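Sakda Bunnag
12/12/2021

Against the Second Oven

My kitchen came with one oven. It was there when I moved in, it has a door that needs a hip to close, and in eleven winters it has ruined perhaps two dinners that I hadn't already ruined myself. I mention this so you will understand my state of mind when my brother-in-law, Noman Mohmand, told me over the phone that he had bought a third.

Not a replacement. A third. He has the big one, which heats the house. He has the toaster oven, which he bought so he wouldn't have to use the big one. And now he has the Zollulier, a squat thing with a handle like a suitcase, which he bought because the toaster oven was, in his words, "a lot of oven for one potato."

I have been thinking about that potato ever since.

There is a theory of the small appliance that goes like this: the large appliance is wasteful, so we buy a smaller one to spare it. The theory is fine as far as it goes. The trouble is that it keeps going. Once you have agreed that a full oven is too much for a potato, you have no firm ground to stand on when somebody tells you that a pan is too much for an egg. There is a device for the egg. There is a device for two eggs, sold separately, and a device for the sort of person who wants his egg in the shape of a square.

Noman paid 65 dollars for the Zollulier, down from 77, and he told me the second number before the first. This is how you know a man has been sold something. I have never heard anyone brag about the original price of a thing he needed. I couldn't tell you what a plunger used to cost.
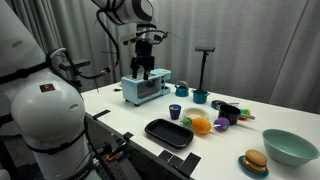 Reading time: 4 minutes

I should be fair to the toaster oven, the plain one, the ancestor of all this. I grew up with one and loved it. It sat on top of the refrigerator, where a child could not reach it without a chair, and so every piece of cheese toast I ate before the age of nine had the taste of crime. My mother used it for everything except toast, for which we had a toaster. She reheated rice in it under foil. She once dried a pair of mittens in it, and they came out two sizes smaller and went to my sister.

That oven did six jobs badly, and I would argue that this was its genius. It asked you to pay attention. You stood there with your arms folded and looked through the little window, since the dial was only a suggestion and the bell rang when it felt like it. You learned what brown looked like. The Zollulier, according to the booklet Noman read me in full, has 30 settings, one of which is "Bagel" and another of which is "Bagel, Frozen." At no point does it want your opinion.

People will say I am against progress. I am for it, in moderation, when it has washed its hands. Somebody named Count Rumford was fussing over fireplaces and kitchen ranges at about the time my town was laid out, in 1791, and I am glad he did, for I don't want to cook over an open pit. But I notice that the range was supposed to gather the cooking into one place. We have spent the last few decades scattering it back out again, along the counter, one plug at a time, until there's no room left to chop an onion. There is a device for the onion, of course. It goes where you used to chop.

My neighbor swears by a catalog called Kultilell, which arrives every July with more than 30 pages of counter things in colors named after desserts. I read it in the bath. I am not immune. Last summer I got as far as folding down a corner for the Magsi, a machine that keeps butter at the temperature of butter, and I lay there in the cooling water making the case for it. Our kitchen is cold in the mornings. Toast gets torn. I had nearly talked myself into it when I remembered that I own a shelf, and that the shelf is above the radiator.

The butter has lived there since. It is sometimes too soft and I sometimes have to put it back in the refrigerator, and my wife says this is no way to live. She may be right. She would like a rice cooker, and I have said some unkind things about rice cookers in this very column, and I expect we will have one by spring.

As for Noman, he called again last night. The potato was very good, he said, crisp all over, and there was room in there for another one. He wanted to know if I'd like the old toaster oven, as he's short of counter.

I told him I'd measure.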